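Comparing two grippers on household fabric tasks

You need a room with a bed, a clothes rack and enough floor to stand the robot without its cables getting caught. Set up everything before you power the arms, and keep the same sheets, pillows and clothes for both grippers.

1. Fix the robot's standing height first. Reach changes a lot with height, so stand the robot on the same step for every run and mark the foot positions with tape. Ours stands on bare pine.

2. Route the power cable to the side, clear of the feet, and leave slack for the waist to turn.

3. Start with the pillow reach. Bring one arm down over the top pillow, stop above it and hold. Check the wrist angle on the controller and write it down. Do this with the Dason gripper, then swap to the Pinto and repeat from the same start pose.

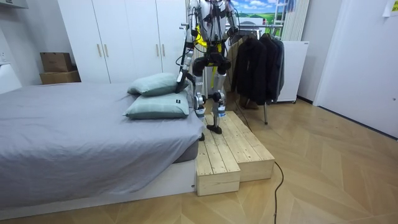
Pillow reach, one gripper lowered to just above the upper pillow.

4. Set the closing force. We start at 300 on the controller's own scale and go up to 400 if the fabric slips. Don't change force halfway through a set, or the two grippers can't be compared.

5. Move to the rack. Hang one garment at a time on a wooden hanger and approach at the shoulder, where the hanger gives the fingers something firm to push against. Slippery fabric is the harder test. Keep the fingertips from hooking the bar as you close. If they touch it, open, back out along the same path and log the run as a contact.

6. Run nine attempts per gripper per garment. Use the head camera view to judge finger placement and the fixed camera to judge arm clearance. Save both under the same run name.
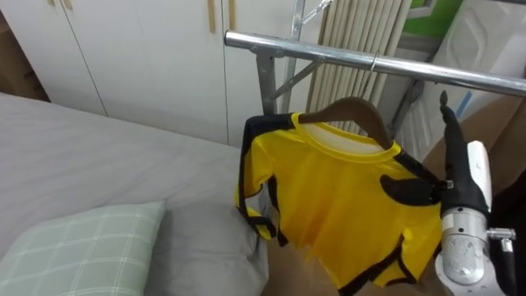
Deepika Kotian: We had trouble at step 5 with long fingers. They grip the shoulder fine but you lose sight of the lower one from the head camera. Tilting the wrist a little before closing helped, and our grasps went from hit and miss to almost 69 per cent. Does your log sheet have a column for wrist tilt?

It does now. Put it beside the closing force and fill it in before each attempt, along with the garment and the gripper name.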